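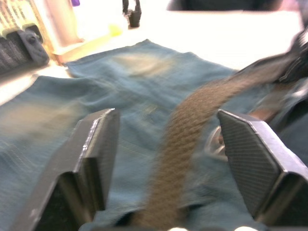
Why not just buy stronger grippers and be done with it, Rafsan Biswas wanted to know, and could we please have an answer that isn't "it depends".

Well, I'll try. It does depend, but I can at least say on what, and that's most of what this session is for. I've written these notes much as I talk, so if you were there you can skip to the worksheet at the bottom, and if you weren't, start here and come and find me at Urnthorpe when you get stuck.

Module 2718, Session 4
Choosing fingers and cameras for a belt task

Where we'd got to

Last time we did rigid things: blocks, bottles, the tennis ball. You close the fingers, the thing stays the shape it was, and you carry it off. If you missed, you could usually see that you'd missed. Lovely.

A belt through a pair of denims is a different animal. It bends and it twists, and it slides through a loop happily enough until the moment it catches. And the denim underneath moves as well, so the loop you were aiming at isn't where you left it. You've got one arm pulling, one arm holding, and neither of them with any idea what the other one feels (our controller shares positions between the arms but not forces – more on that in Session 5).

So, stronger grippers. Closing force only helps if your trouble is slip, and on the belt we had slip on some tries and all sorts of other troubles on the rest. We turned the force up on the Remau grippers and what we got was more bunched denim: the fingers grabbed belt and waistband together and hung on to both of them beautifully. Rafsan, that's your answer. More force made the good grasps better and the bad grasps worse.

Fingers

We have two sorts to compare. I'll call them the broad ones and the narrow ones, as the part names are long and nearly identical and I mix them up myself.

Broad fingers, textured pads. Nice on a flat strap. The load spreads out, so the belt doesn't pivot when you pull at an angle, and pulling at an angle is what you'll end up doing whether you planned it or not. The trouble is getting in. A broad tip needs room on either side of the belt, and at the loop there isn't any.

Narrow fingers. These get under an edge that the broad ones just push about. But hold a belt end in narrow tips and it swivels like a weathercock as soon as it touches anything, and then your lovely straight approach to the loop is coming in sideways.

My own preference is broad on the pulling arm and narrow on the holding arm. Henryk Witkowska disagrees with me and thinks you should keep both arms the same so that either can do either job, which does save you a great deal of bother in the controller. Try both ways round and argue it out in your write-up. I don't mark on whether you agree with me!

One small practical thing. Check the pads before you start and again when you finish. Denim sheds, and fluff in the texture changes the grip more than you'd think. A dry toothbrush does the job. No solvent, please, I've had that conversation with the stores once already.

Which camera to believe

This is the bit people had questions about afterwards, so I've written more of it out.

The head camera gives you the whole table: both arms, where the garment is, which way the waistband runs. You'd plan the approach from it. Where it lets you down is the last little stretch, when the gripper housing comes over the top of the very thing you're trying to look at.

The wrist camera is the other way about. It's right there at the tips, so you get the strap between the fingers and the pad surface and whatever hardware is nearby, and next to no idea of where on the garment you are. It also moves with the arm, so a quick pull gives you blur just when you most want to see what's happening. Slow the arm down through the grasp, or shorten the exposure and put up with a darker, noisier picture. And do watch the exposure over the white table – if the camera sets itself by the tabletop, the dark fingers turn to mush, and if it sets itself by the fingers, the table blows out and takes the background with it.

Remigiusz Czerwiński's group ran with the wrist camera alone on Friday and their notes say, in capitals, NEVER AGAIN. I think that's a bit strong. With a decent starting pose it can be made to work, but somebody has to supply the starting pose, and that somebody is generally the head camera.
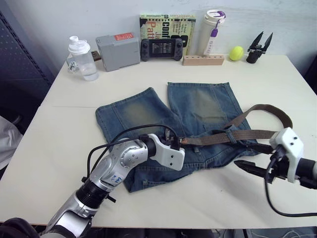

Course Notes, Issue 3, page 2

Handing over the belt end

Look at what each arm has to do once the belt is partly through. One gripper has the end. The other has to be close by, ready, and out of the way of the part that arcs back. That waiting arm is what most of you forget to plan. You park it somewhere vague, it drifts over the waistband, and then it's blocking the head camera as well as the route of the belt.

My rule of thumb is to park it low and to the side with the fingers already open and already turned to the angle you'll want. Turning the wrist at the last moment drags its cable across the table, and a cable that snags on a hem will move the lot.

Keep an eye on how much belt you leave sticking out past the fingers, too. With too little, the tips bump the loop before the belt gets there. If you leave a long bit, it flops and folds back on itself when it touches. We haven't found one length that suits both finger types, so please write yours down.

Controllers, briefly

You've a choice of two for this exercise. The Zalewska controller plays back a path you've taught it and is terribly dependable if the garment is laid out the same way every time. The Drevstead one corrects as it goes from whichever cameras you give it. Réjean Turcotte has put starter settings for both on the shared drive, and they're sensible, so begin there and change one thing at a time. I mean that about one thing at a time. Every April I get a write-up with new fingers, a new camera and a new speed all in the same run, and there's nothing either of us can learn from it.

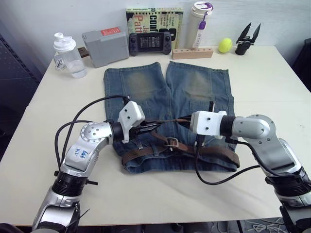

Fig. 3. Both grippers at the waistband, head camera view.

When the grippers work this close together, set the keep-apart distance before you do anything else. The default is generous and will stop you ever getting both sets of fingers near the buckle. Bring it down in small steps with your hand on the stop button, at low speed, with the garment laid flat first. Weidong Duan has the key for the cupboard where the spare fingers live, if you do bend a pair.

Worksheet

Lay the denim flat with the waistband towards you. Smooth it out by hand and start every run from the same layout.

Do your first runs with broad fingers on both arms, then narrow on both, then mixed.

For each run, note where the grasp failed if it did: at the tip, at the loop, or in the fabric underneath. "Didn't work" isn't enough for me to go on.

Save the head and wrist recordings under the same run name.

Pick one failure and write a page on it, saying which camera showed you the cause first and what you'd change next. Sketches are welcome, and they can be as rough as you like.

Hand in to the tray outside my office, or put it on the shared drive in the Session 4 folder.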